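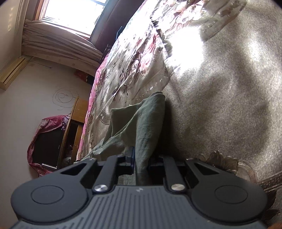 Wrinkled linen-ish cloth on the bed, fold or hang??

3 min read

mauve_kettle
ok so quick one before I lose my mind. Doing the bedroom sort again. Everything gets dumped on the bed, I fold on the bed, it goes back in the dresser. Problem is anything linen or linen-ish. Comes out of the pile looking like a paper bag. I fold it, put it away, take it out in a week, still a paper bag but now with corners.

Do you fold linen or hang it? And do you iron first or is that a waste of time. I have 30 hangers and one tiny closet so hanging everything is not happening.

dresserdrawer16
Hang. Always hang. Shake it hard first, like snap it, then hanger.

pilotlight
disagree. Hanging gives you shoulder bumps and the bottom half still looks slept in. Lay it flat on the bed, smooth it with your hands from the middle out, fold in thirds, then roll loosely. Done this for years. Also the bed is the best folding table in any house and I will die on this hill

dresserdrawer16
rolling is for suitcases

pilotlight
rolling is for people who want to find their stuff

S. Iturra
Depends what it is. Shirts hang. Cloths, scarves, pillow covers, napkins fold. Anything dark shows creases worse than light stuff in my experience - or you notice them more, same thing. Spray bottle, plain water, pull the edges straight, leave it 20 minutes. Don't put it away damp.

mauve_kettle
it's a mix. some tops, couple of cloths, a scarf thing. Mostly dark greens bc I apparently own one color

hallway_hen
Before anybody talks about folding, what's under it? I quit folding on my good bedspread. It's one of those big rose print ones and things kept snagging on the border. Now I throw an old flat sheet over it first. Two seconds. Also catches lint, which on a light background you see ALL of.

mauve_kettle
hm I just fold straight on the spread. mines floral too, never snagged anything

hallway_hen
you will

pilotlight
she might not lol. Mine is plain cotton and I've dragged half a closet across it

M. Marty
Jumping in on the sun thing, didn't see it mentioned. If your bed is by a window, don't leave dark linen sitting in the bright patch all afternoon while you sort. I had a Langlois tablecloth, really nice dark green, left it folded on the end of the bed for most of December and got a pale stripe exactly where the fold was. Never came out. Winter sun too.

dresserdrawer16
a stripe in one month? from winter sun? come on

M. Marty
South window. I'm telling you what happened. Could of been a bad dye, I'll give you that, but I don't leave things out anymore.

dresserdrawer16
bet it was the dye

S. Iturra
I'd say both. Either way closing the curtain costs nothing.

mauve_kettle
great now I'm moving piles. My room gets a ton of light in the morning, bed and half the carpet

linty_in_ohio
Carpet people: do NOT let the pile slide off the bed. Gray flecky carpet here and it hides everything until you pick up a shirt and its wearing a sweater. I keep a Reron lint roller on the nightstand, goes through 100 sheets faster than I want to admit.

hallway_hen
rubber glove. damp it a little and wipe. free

linty_in_ohio
tried it, just pushed the fuzz around. maybe wrong kind of glove

pilotlight
back to the question pls. OP, iron or no iron?

mauve_kettle
I have a Bovano steamer someone gave me. Used it once. Spat water on a pillowcase and I put it back in the box

S. Iturra
Let it heat all the way up before you pull the trigger. Mine spat for the first minute or so every time, I just aim it at nothing till it quits. On linen steam is fine but you need to pull the cloth tight with your other hand or you're just making warm wrinkles.

dresserdrawer16
Steam then HANG

pilotlight
steam then let it cool flat then fold. folding it warm puts the crease right in

dresserdrawer16
ok that one I agree with, the cooling part

hallway_hen
Noltineck makes those skinny felt hangers if closet space is the issue. I fit around 16 tops in the space I used to get ten. They do shed a bit at the start, fair warning, don't put white stuff on them first.

mauve_kettle
ok so plan. sheet over the bedspread, curtain half shut, tops get steamed and hung, cloths and the scarf smoothed flat and folded. Trying pilotlights thirds thing on one drawer only

pilotlight
one drawer!! you'll convert

dresserdrawer16
she won't

M. Marty
Don't stack the folded ones too tall either, the bottom ones get pressed in all the wrong places. I turn mine over when I remember to.

linty_in_ohio
which is never

M. Marty
Twice a year maybe

mauve_kettle
update: did the drawer. scarf came out ok. One green cloth is still a crumpled mess, it just wants to be a crumpled mess. Going back in the wash with the next load and I'll try pulling it straight while it's damp

hallway_hen
did you use a sheet

mauve_kettle
...next time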